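Valholm Song Circle
Home | Meetings | Songbook | Open Stage | Contact

Members > Meetings > Minutes > October

Minutes of the October meeting

Held in the back room at Trornora Hall. The chair opened the meeting at 7:05 p.m. There were 12 members present and 3 apologies. The secretary took the minutes.

1. Minutes of the September meeting

Approved with one correction. Under item 4, "capo rack" should read "coat rack." The songwriting night did not vote to buy a capo rack.

2. Matters arising

The piano in the main room has been tuned. The F above middle C still sticks in damp weather and the tuner will look at it again in the spring.

The hall has agreed to leave the side door unlocked until 10:30 p.m. on open stage nights. Whoever closes must check that door as well as the front.

No reply yet from the radio station about the winter program. The secretary will write once more and then let it drop.

3. Money

The account stands at $753. The songbook printing bill has been paid and is already taken off that figure. Dues are still owed by several members and reminders will go out with the next newsletter.

A member asked if the open stage jar money is counted in the balance. It is, up to the end of September.

4. Songbook

The new songbook, Fiadzo, is finished except for the index. All the songs in it were written by members. Two writers have asked for changes to their chord charts. These were accepted:

- "Ferry Light": the bridge goes to A minor, not A.
- "Cold Supper": second verse, last line, restore "and the kettle on." It was dropped in typing.

There was a long discussion on whether to print the longer ballad by the Traris group in full. It runs to eleven verses. Those in favor said the story makes no sense with the middle taken out. Those against said it takes up four pages and pushes the index onto a page of its own. Put to a vote and carried, print in full.

Lyrics stay with the writer. The note inside the front cover will say that anyone wishing to record or perform a song for pay should ask the writer first. The wording was read out and agreed.

5. Open stage

Turnout was good in September, and the list was full before the doors opened. Some people waited all evening and did not get to play. It was agreed to try two songs per act in place of three, with a limit of ten minutes including tuning. The host will keep time. Anyone who missed out in September goes to the top of the list in November if they sign up by 6:45 p.m.

The vocal microphone has been cutting out. The cable was changed and the fault is still there. The sound desk helper will borrow another microphone for the next night before we spend anything.

A complaint about talking at the back during quiet songs was noted. The host will ask for quiet at the start of each half.

6. Songwriting workshop

The theme for November is weather. Members should bring one unfinished song, words or tune, with copies if possible. We will work in pairs for the first hour and then play what we have. Songs that were workshopped last year may be brought back if they have been changed.

A request for a session on open tunings was well received. To go on the January agenda.

7. Grant application

The circle will apply to the town arts fund for $600 toward a pair of stage monitors. The draft was passed around. The paragraph on youth nights needs to be shorter and the quote from the music shop needs to be attached. The form must be in by the end of the month.

8. Other business

The lost property box holds a black guitar strap, a set of reading glasses and a harmonica in G. To be claimed by the November meeting.

The recording of the summer concert is ready to be listened to. Members who sang on it should tell the secretary if they want a song left off.

The meeting closed at 8:50 p.m. Songs were played afterward. 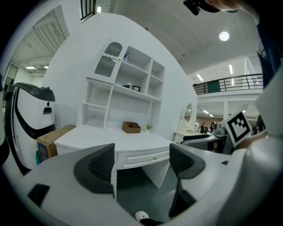
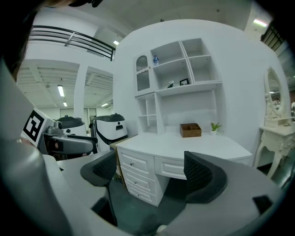 The white desk, in both photos.

Valholm Song Circle, Trornora Hall | Contact the secretary | Copyright the members. Songs remain with their writers. | Back to top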